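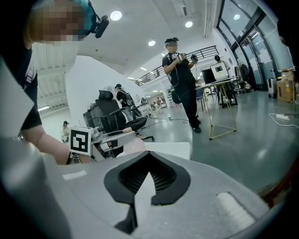 Right. Allotment. I said I'd write about it in September and then September went, so this is going up in one go between the washing and tea and I'm not reading it back. Sorry in advance.

So we got the plot. Five years on the list. I'd more or less forgotten I was on it, I put my name down when we still lived in the flat over the shop on Virkberg Road and the only thing I'd grown was cress. Then a letter. An actual letter, second class, plot 40, please confirm within a fortnight or it goes to the next person. I confirmed in about nine minutes. Stood in the hall with my coat on.

Went to look at it the same evening. Brambles. Brambles up to my chin and under the brambles a carpet, an actual living room carpet, swirly brown and orange, somebody had put it down to kill the weeds probably in the eighties and the weeds had just come up through it. You can't pull it up in one go. It comes off in handfuls. I've been finding bits of orange wool in the soil all summer, and in my socks, and once in a potato.

First month was all clearing. No planting, no nice photos of seedlings on a windowsill. Loppers, gloves, tip. Loppers, gloves, tip. The tip makes you book a slot now and the slots are twenty minutes and it takes me fifteen to get the bags out of the boot because I overfill them and they split. I have learned nothing about this. Did it again last weekend.

People on the site are mostly nice. The man on the next plot gave me a bucket of rhubarb crowns and told me I was digging wrong. Both in the same breath. He was right about the digging, I was turning everything over and burying the couch grass so it could have a lovely time down there. You have to fork it out, whole root, white and stringy, and not leave the tiny bit on the end. Then do it again in three weeks.

Now the money, as a few of you asked. Rent is cheap. It's everything else. I'd told myself I'd spend nothing and use what was lying about and then I got the Flonico catalogue through the door and that was that. Bought the Flonico hose, the long one on the reel. Reel's rubbish. Handle came off the second time I wound it in, so now it's a very nice hose in a heap. The hose itself is good, doesn't kink, but I wouldn't get the reel again, just get the hose and hang it on a bracket.

Water butt was secondhand, lid missing. Bit of old board and a brick on top. Fine.

The shed. The shed was 400 pounds and I'm still cross about it. I wanted to build one out of pallets, I'd watched all the videos, I had the pallets, I had them stacked up behind the compost for weeks looking at me. Then it rained for the whole of half term and everything I owned was wet and I just ordered one. It came flat, with a bag of screws and a sheet of instructions with no words on. One wall is on upside down. You can tell from the knot holes if you know, otherwise you can't. It keeps the rain off the fork. The pallets are now compost bays so they weren't wasted.

What grew, in no order.

Potatoes. Did two rows of earlies and one of maincrop. Earlies were brilliant, best thing I've eaten all year, boiled with too much butter. Maincrop got blight. Went from fine to black mush in what felt like a weekend and the smell, I can't describe it, sort of old fish and drains. Cut all the tops off and left them in the ground a couple of weeks like you're meant to and got maybe half a sack of decent ones. The rest went in the council bin not the compost, don't compost them.

Courgettes. I know. Everyone says only plant two, and I planted five, and I deserve everything I got. I've left them on doorsteps. I've put them in cake, soup, fritters, another cake. My youngest now asks what's in things before he'll pick up a fork and I've had to start lying.

Carrots. Nothing. Three sowings. Slugs had the first lot, second lot I think never came up at all, third lot I weeded out by accident becuase I thought they were something else. Going to try them in a tub next year with the soil raised up, someone on the site grows them in an old bath and they're enormous.

Beans. Runners, off a packet of seed from Plunatholm, the little nursery out past the ring road with the honesty box. Up a wigwam of canes that blew over twice. Still picking in October! I'd do more of these. Tough as old boots if you leave them a day too long but you can let those ones go and dry them for the beans inside. Purple and black speckled, really lovely, got a jar of them on the shelf that I keep picking up and rattling.

Sweetcorn. Badgers. The night before I was going to pick it, obviously. Flattened, every cob stripped, like somebody'd had a party in there.

Raspberries were already there under all the mess, which was the nicest surprise. Yellow ones. I'd cut half of them down before I noticed what they were.

Also dahlias, don't laugh. I was very much a vegetables only person in March. Then someone at the gate was giving away tubers out of a carrier bag, all unlabelled, and I shoved four in along the path. They've been the best thing on the plot. One's the size of my head. Cut them on the way home most nights and the kitchen's full of them, and of earwigs, you have to shake them out of the petals before you bring them in. I did not know that the first time.

Time wise. Everyone asks how much time it takes and I never know what to say. An hour after work most days in summer, less now. You can't really do it in one big go at the weekend, I tried that and my back went and I had to be driven home sat sideways. Little and often. I go at seven in the morning sometimes before anyone's up with tea in a flask, and don't even do anything, just walk up and down and pull the odd weed. Robin comes. Fox once, on top of the manure heap, completely unbothered by me.

There's a tap at the end by the gate but they turn it off for the winter and I missed the note so I've been carrying water from home for the broad beans like an idiot. It has rained every day since so they didn't even need it.

Lunch on the plot has turned into a bit of a habit. Sheikh on the corner does a chickpea wrap for a fiver with that hot green sauce and I get one on the way past and eat it on an upturned crate with filthy hands. If you're ever down this way go to Sheikh and get the sauce on the side, it's a lot.

Jobs for now, mostly so I've got them written down somewhere I won't lose them:

Garlic in. Should've been done already.
Cardboard over the far end, which is still bramble, I've just stopped looking at it.
Dahlias, wait for the frost then lift them. Or leave them and mulch? Half the site says one and half says the other. Tell me what you do.
Clean the pots. Not going to happen.
Order muck. The farm delivers but it's a whole trailer load minimum and they tip it by the gate and you barrow it down yourself, so I want to go halves with someone.
Fix the shed door, swollen, needs a shoulder to get it open.

Seed order too. I've got a list going and it's already silly. More beans, one courgette, ONE, some kind of squash that stores, leeks as I had none this year and kept walking past everyone else's feeling jealous. Someone's grown a row of chard with bright pink stalks and I want that, I don't even like chard.

We had an inspection as well, forgot to say. They come round and check you're cultivating enough of it and if you're not you get a letter. I was dreading it. Spent the whole evening before strimming with a borrowed strimmer that ran out of string. Passed. There was a comment about the path edges. The path edges!

Anyway the potatoes are on and something's boiling over. Will try and do a proper one about the compost bays when it's light enough to get up there after work, so, spring probably. If anyone wants courgettes there are still two in the porch, the big ones, help yourself, mind the step.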